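I wiped down my first chalkboard in 1972, for a nickel, and I've been waiting for somebody to take the job off my hands ever since. So when a reader in Camville wrote to ask whether a machine can clean a whiteboard yet, I dropped everything (well, I dropped the dishes).

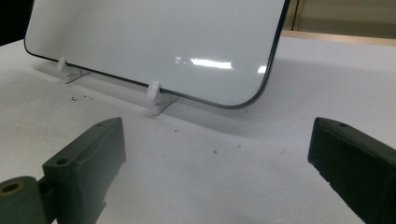
The folks at Skollo think we're getting close. Their pitch is that wiping is the perfect starter chore! Flat surface, one tool, back and forth. But you have to push hard enough to lift the ink and gently enough that a little board on a tabletop doesn't go over backward, and my own arm does that without asking me.

Machines learn it from people, with hands on the gripper and the eraser in its jaws.

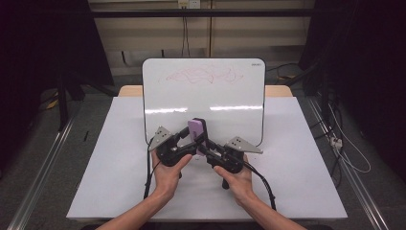
*Page last changed in August*

Wainwright, a shop that builds cabinets, tried a wiping arm called the Flamon on its bench tops. It ran 500 passes and left streaks on 44 of them, which beats my teenager. It also costs $2,870, and my teenager works for pizza. Would I buy one? Not this year. Ask me again when it can do the corners, and maybe the stove.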